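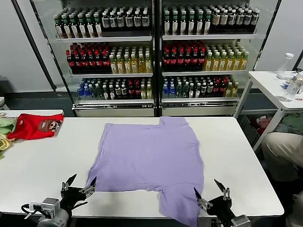

*Folding table at the Derton room, purple T-shirt laid out between the two grippers.*

# Left gripper fault: questions and answers

Last updated September 5, 2026. Kept by Mahnaz Hashemi. This page covers the fault on the two-armed folding station in the Derton room, where the left gripper closed without a command and later failed to open when told to. If your question is missing, send it to Guangming Pan.

## What happened?

During a folding run the left gripper shut while the arm was still moving towards the sleeve. It caught a pinch of fabric and the arm carried on with its planned path, which dragged the shirt across the table. The operator, Nima Fallahi, pressed the stop button. The arm stopped as it should, but the gripper stayed shut and kept hold of the shirt.

## Was anyone hurt?

No. Nima was outside the marked area and had no reason to reach in. The only damage was a torn hem.

## What caused it?

A worn signal cable at the left wrist. The outer cover looked sound, but one of the cores inside had broken near the connector and was making contact only in certain wrist positions. When contact dropped out, the controller read the gripper as fully open and tried to correct it by closing.

Fereshteh Sadeghi found it by turning the wrist through its range by hand, with the power off and a meter on the cable. The reading dropped out at the same angle each time.

## Why did the stop button not open the gripper?

It isn't meant to. A stop cuts drive to the arms and leaves the grippers in whatever position they were in, so that a held object doesn't fall. That suits bottles and suits clothing rather less. We have left the stop as it is and added a separate release, described further down.

## How often did it happen before it was reported?

The log holds 1,169 folding cycles for that cable. Looking back through them, we found 40 with a short dropout on the left gripper signal. Most were over too quickly for the fingers to move far, and the software wrote them down as minor warnings. They did not come up on the operator's screen. They do now.

## Does the fault affect the drinks shelf task as well?

It could have. The same type of cable is fitted for both tasks, and the wrist turns further when the arm works at the upper shelves. We went through the logs for the shelf runs and found no dropouts, but all shelf work was paused until the cables had been changed.

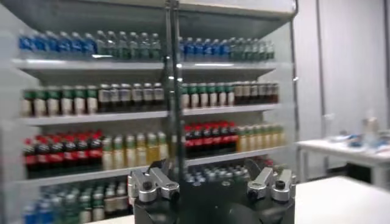
Shelf runs are now allowed again at reduced speed. Please stay at reduced speed until Guangming confirms otherwise in writing. The speed setting goes back to normal after a restart, so check it each time you power up.

## What has been changed?

- Wrist cables on both arms have been replaced with the longer Provard type, which leaves more slack at the bend.
- A lost gripper signal now halts the arm at once. The controller no longer tries to correct the finger position.
- Signal warnings are shown on the operator's screen and have to be cleared by hand.
- There is a gripper release on the operator's panel, to the left of the stop button. It works only after a stop.

## How long do the new cables last?

The supplier gives no figure for our kind of use, so we set our own. Cables are tested every 200 cycles and replaced at 1,000, whatever the test says. Write both in the cable book. Nazareno Zuccaro orders the spares and needs to know when you take the last pair.

## A gripper has closed on something and won't open. What do I do?

1. Press the stop button.
2. Wait for the light on the panel to turn steady red.
3. Press the release.
4. If the fingers stay shut, switch off at the wall and wait two minutes.
5. Open the fingers with the hand tool kept in the panel drawer.

Do not pull on the garment. The February fault on the old station was made worse that way – the finger mount bent and had to be sent back to Hrytsenko for repair.

## Can I sit or kneel next to the table during a run?

Only outside the marked line, and only with a second person at the stop button. Sorting clothes for the next run should be done while the arms are parked.

## Is the Grerkmont station affected?

It has older wrists with a different connector, and its cables passed the same test. The software change has been installed there too, so operators will see the new warnings. Two have come up so far. One was a loose plug. The other has not been explained and Fereshteh is still looking at it.

## Where do I report a dropout?

Use the fault form on the shared drive and give the cycle number and what the arm was doing. Leave the log files where they are. If the warning comes back after you clear it, stop using the station and ring Guangming.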